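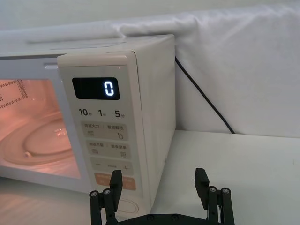

Figura 3. Microondas de rotulación china sobre mesa blanca, con la cavidad iluminada y un «0» en la pantalla.

4.2. El panel como texto: lo que se lee y lo que se usa

El microondas es, entre los electrodomésticos de cocina, el que más promete y al que menos se le pide. En las entrevistas de la primera fase, los participantes describieron con soltura el horno, la olla de presión y hasta la yogurtera heredada; al llegar al microondas, la conversación se reducía a un gesto del dedo índice. Mulcahy llama a esto «alfabetización de un solo botón», expresión que a Espinoza le parece injusta con los usuarios y que conservamos porque todavía no ha propuesto otra.

El aparato de la Figura 3 ofrece un caso cómodo para discutir el asunto, puesto que ninguno de nuestros participantes leía chino. Bajo la pantalla negra se alinean tres tiempos rápidos: 10秒, 1分 y 5分. La cifra hace aquí casi todo el trabajo. Quien desconoce los caracteres supone que el 10 designa segundos, que el 1 designa un minuto y que el 5, por analogía, designa cinco, y acierta. Conviene señalar que acierta por experiencia culinaria y no por competencia lingüística: una persona que jamás hubiera recalentado arroz podría leer la serie como 10, 1 y 5 de cualquier cosa, incluidos platos, grados de arrepentimiento o niveles de potencia.

Más abajo el panel se vuelve menos hospitalario. La primera fila de botones reúne la potencia (微波火力) y la descongelación inteligente (智能解冻), separadas por una línea fina y acompañadas de pequeños iconos: unas rayas horizontales para la primera, una gota para la segunda. La gota fue interpretada por los participantes como «vapor», «limpieza», «sopa» y, en una ocasión, «que hay que echarle agua». Las rayas recibieron menos hipótesis y más silencio. Una informante jubilada las identificó sin vacilar como la rejilla del horno, y defendió su lectura con tal autoridad que el entrevistador dejó constancia de ella en dos apartados distintos del cuaderno.

En total se recogieron 383 interpretaciones de iconos, de las cuales 328 pudieron asignarse a una función reconocible de algún electrodoméstico, aunque no siempre de un microondas. Las 55 restantes componen una categoría residual que hemos denominado «otros» con la cobardía metodológica habitual. Predominan en ella los fenómenos meteorológicos.

El adjetivo «inteligente» merece un párrafo aparte. Se mostró a los participantes la traducción de los rótulos una vez terminada la primera ronda, y la descongelación inteligente fue la función que mayor desconfianza suscitó. La objeción más frecuente era práctica: nadie sabía qué debía aportar el usuario para que la inteligencia del aparato se pusiera en marcha. ¿El peso de la carne? ¿Su nombre? Varios declararon preferir la descongelación corriente, consistente en dejar el pollo en la encimera y olvidarse de él, procedimiento que este artículo no recomienda y que dos de sus autores practican.

Distinto es el caso de la cavidad. Frente a la reticencia del panel, el interior se ofrece sin traducción: una luz cálida entre naranja y rosada, el plato giratorio de vidrio, la pared perforada. Todos los participantes miraron primero por la ventana y después los botones, aun cuando se les había pedido lo contrario. La ventana del microondas funciona como garantía visual. El usuario se asoma a comprobar que la leche no se desborda, y esa vigilancia, según consta en los diarios domésticos de la segunda fase, suele empezar en el momento en que la leche ya se ha desbordado.

Quedaba por examinar el cero. En las instrucciones de la tarea se había previsto como estado neutro, un punto de partida sin significado propio. Los participantes no lo entendieron así. Para unos, el cero quería decir que el aparato había terminado; para otros, que no había empezado; un tercer grupo, más reducido, lo tomó por un reproche. La ambigüedad no es trivial, ya que de ella dependía el gesto siguiente: abrir la puerta o pulsar un botón. Seis personas optaron por no hacer ninguna de las dos cosas y pedir ayuda, conducta que el protocolo no contemplaba y que hubo que codificar a mano.

La comparación con los paneles Tesley y Sisevura, presentados en el apartado anterior, matiza el resultado. El Tesley sustituye los tiempos rápidos por una rueda sin cifras, y el Sisevura dispone 12 programas bajo dibujos de alimentos, entre ellos uno que el manual identifica como pescado y la muestra, casi por unanimidad, como zapatilla. En ambos, los participantes tardaron más en atreverse a tocar algo. El idioma desconocido pesó menos que la falta de números, hallazgo que coincide con lo observado por Espinoza en su trabajo previo sobre lavadoras y que ella nos ha rogado citar con moderación.

Los errores de secuencia, en los que se elige la función correcta en el momento equivocado, se tratan en el apartado 4.3.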